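Office storage tips: cabinets shared with a handling robot

Notes for offices where a two-armed robot does the filing rounds and people use the same cabinets. Most of this comes from the Corkarbridge site, where the robot took over binder retrieval in August. Settings are given for the Lindqvist controller. Other controllers will have equivalents under different names.

Cabinets and doors

Open both doors fully before starting a retrieval job. A door left at half travel is read as an obstacle and the arm will go round it, slowly, or stop.

Check the hinge screws once a month. The robot opens a door by its free edge and pulls at constant speed, so a hinge that has dropped 2 mm will bind where a person would lift the door slightly without thinking about it. Tighten by hand. Powered drivers strip chipboard.

Catches should release at a light pull. If a catch needs a jerk, move the strike plate back until it doesn't. Replace worn catches in pairs.

Keys come out of locks on any cabinet the robot works at. The forearm cables will find a key sooner or later. We keep ours on a hook board by the kitchen door, tagged with the cabinet number.

Binders

Store them flat, one to a shelf position, spine to the front. Upright binders lean and the fingers close on two at once.

Spine labels go on straight and in the same place every time. Handwriting is fine for people, but the reader wants print. Rub labels down with a cloth, as a lifted corner catches the light and gives a misread.

Glossy covers are harder to handle than matt ones. Fingertips slide on them and overhead lamps show up in the plastic. Wipe covers with a damp cloth and let them dry. Do not use furniture polish on covers or on cabinet tops. One application of Clurex spray wax in the post room cost us a morning of dropped files.

Overfilled binders should be split. The limit we work to is 4000 g, and a lever-arch file packed with coated paper gets near it.

Leave an overhang when you put a binder down for collection. A spine standing slightly proud of the front edge gives the hand something to close on. Flush with the edge is the worst position, because the fingers have to get under from the side.

Surfaces and floor

Brush off cabinet tops at the start of the day. Staples and paper clips scratch the veneer once a binder is pushed over them, and they get into finger joints. A soft paintbrush is better than a duster for this.

Finger sleeves: look for splits in the folds at each shift change. Wipe with water only. Solvent hardens the rubber.

Floor tape marks wear quickly on carpet. Replace them when an edge lifts, and press the new strip down with a roller.

Desk cables near the cabinets should be fed back through the grommet so no loop stands above the desk.

What changed for staff

Fetching used to be spread over everyone, at 17 trips a shift on the busiest desk. It is now one job with one person responsible for it, at present Martti Halonen in the mornings. The work is mostly preparation: doors, labels, weights, clearing tops. He handles stoppages too. Allow 20 minutes for the morning check until it becomes habit.

Some things got worse. People who knew where a file was by memory now have to put it back where the index says, and the first weeks were tedious. Tapio Ikonen in accounts kept a private shelf of current files within reach of his chair – this is allowed, provided the shelf is left out of the index. Trying to index personal shelves was our mistake and we would not repeat it.

Nobody reaches into a cabinet while an arm is inside it. Press hold, wait for the lamp, then reach. The hold button is on the Trendau panel and also on the pendant. Teach both to new starters on the first day, along with who to call.

Retrieval requests sent after 16:00 are done the next morning. Urgent ones are quicker by hand.

Binders and doors at the wooden cabinets 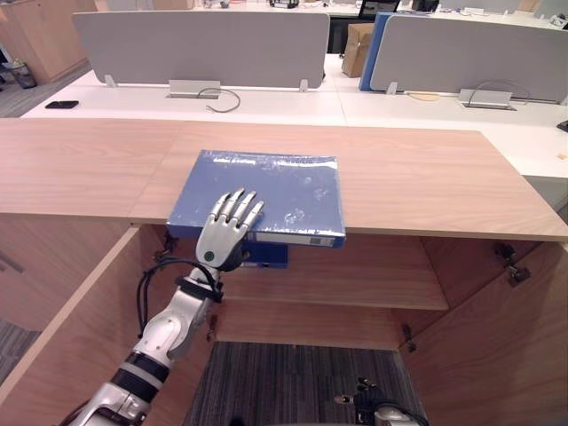
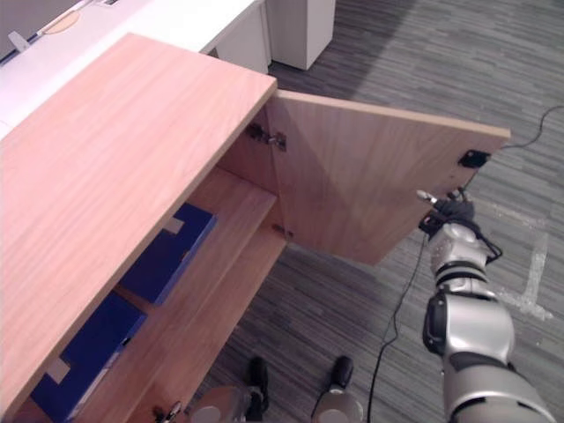
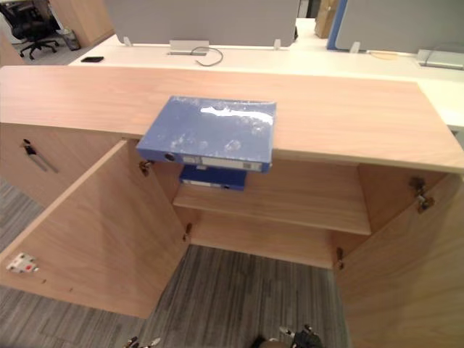
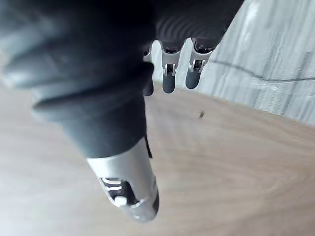

Last picture: hand over a wooden surface, metal fingertip housing on the thumb. Note the small dark speck to the right of the fingers.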